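Plomport Handheld Gripper Pair, Two-Unit Kit: Review for Bimanual Cloth Work

Posted 2025-10-30

Scope

This review covers the Plomport handheld gripper pair as a collection tool for imitation learning on garments. It does not cover rigid-object work, where the requirements are looser and most competing kits are adequate. Our lab in Camden bought the pair to test one narrow claim from the method literature: that a policy for folding and stacking clothes can be trained from handheld demonstrations alone, with no teleoperated robot data, if the wrist views of both hands are recorded together. The kit was used for 72 hours of recorded folding before this was written. The comparison unit throughout is the Pultico single, bought as two separate units and synchronized with our own trigger box.

What is in the kit

Two grippers, two chargers, a calibration board, a hard case, and a license for the alignment software. Each gripper has a pistol-style handle with a trigger, a pair of yellow fingers, and a two-lens face behind the fingers. The QR labels are used by the software to bind a recording to a unit. The binding is checked when a session is opened and again at export. We had one failure of this check, traced to a smudged label, and wiping it cleared the fault.

The manual is adequate on assembly and poor on calibration. The section on hand-to-hand extrinsics gives the procedure and no acceptance threshold. We settled on rejecting any calibration with a residual above 2 mm.

Handling on fabric

Fabric is harder on a handheld tool than boxes or cups. The operator has to get a finger under an edge, close on one or two layers, and keep tension while the other hand moves. The Plomport fingers are flat and narrow toward the tip, and they slide under a hem without much searching. On T-shirt jersey and light wovens our operators had a usable pinch on the first attempt most of the time. On heavy coats and lined jackets they did not. The fingers tend to catch the shell and leave the lining behind, and the second hand then has to recover it.

Trigger travel is long. For cloth this is a benefit, as partial closure can be held while an edge is being located. The Pultico trigger is shorter and snaps shut near the end of its range, and the recorded closure signal is close to binary. A policy trained on that signal learned to close early and drag.

Weight is acceptable for sessions of up to an hour. Past that, operators began resting the housing on the mattress between folds, and those segments have to be trimmed. Sitting beside the bed reduces fatigue but narrows reach, so the far side of a large garment gets handled at full extension with the wrist turned.
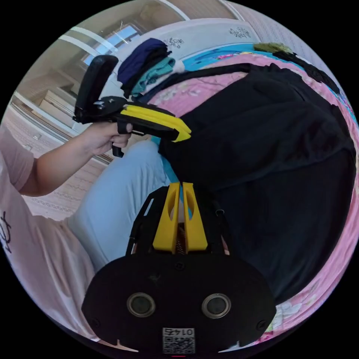
Wrist views and mutual visibility

The method depends on each hand seeing the other for a fair part of the fold. Relative pose between the hands is recovered from the visual-inertial track of each unit and corrected when the opposite gripper enters the view. The wide lenses help. With both hands over the same garment, the other gripper is usually somewhere in the circle, though often near the rim where distortion is greatest.

Dark garments are the weak case. A black coat fills the middle of the view with very little texture, and the tracker then relies on whatever surrounds it: bedding, furniture, window frames. Printed bedding is a large help. On a plain white sheet with the same coat, drift between hands reached 7 mm within a single fold before a correction arrived. On patterned bedding it stayed under the 2 mm threshold for the same motion. Labs planning to collect on plain surfaces should budget for added texture at the edges of the work area.

Bright windows are handled better than we expected. Auto exposure does pump when a window crosses the view, but the software offers an exposure lock, and with the lock on, the fabric remained readable in daytime rooms. The lock is off by default and resets after a firmware update. Check it.

A second point concerns the stack. Demonstrations that end with a garment placed on a pile need the top of the pile in view at release. With the arm low and the gripper level, the pile sits farther back, beyond the fingers.

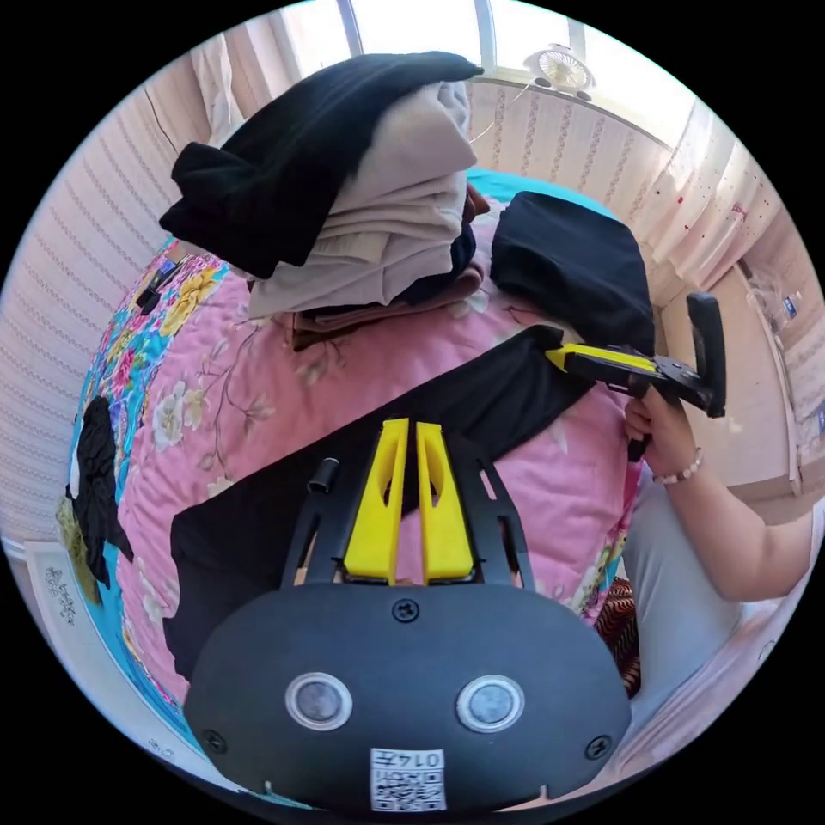

Raising the wrist before the approach fixes most of this, and we now instruct operators to do so. It adds a slight pause to every demonstration, and the pause is visible in the trained policy.

Training result

We trained the same diffusion policy on three sets: Plomport pair with both views, Plomport pair with one view masked, and the Pultico units with both views. Amount of data, garment types and rooms were matched. Evaluation was on a fixed two-arm station with garments held out of training. A trial counted as a success if the garment was folded and placed on the stack without a second attempt.

The Plomport set with both views succeeded in 72 percent of trials. Masking one view removed most of the benefit on large garments and almost none on small ones, which fits the mutual visibility argument. The Pultico set fell between the two. We attribute its shortfall mainly to the closure signal and only in part to synchronization, as resampling the closure channel recovered some of the loss.

These numbers come from one policy architecture and one station. The Begay garment set, which we used for the held-out trials, contains few lined items, and a heavier wardrobe would lower every score.

Faults

Battery indication is optimistic. Units shut down with 5 percent showing, and the open recording is lost if the session has not been checkpointed. Set checkpoints to the shortest interval.

The screws on the housing face loosened on one unit in February and had to be retightened and the unit recalibrated. Thread locker has held since then.

Export is slow on long sessions and cannot be resumed if interrupted. Splitting sessions by garment avoids the problem and makes trimming easier.

Spare fingers are sold only in sets for both units, at a price that makes little sense for a molded part.

Verdict

For two-handed garment collection the Plomport pair is the better purchase. The closure signal and the wide view account for most of the difference. For one-handed work on rigid objects the Pultico single costs less and gives up little. Anyone working mainly with dark, heavy outerwear should run a short trial in the intended rooms before committing to either, and should record the hand-to-hand drift for each garment class along with the demonstrations.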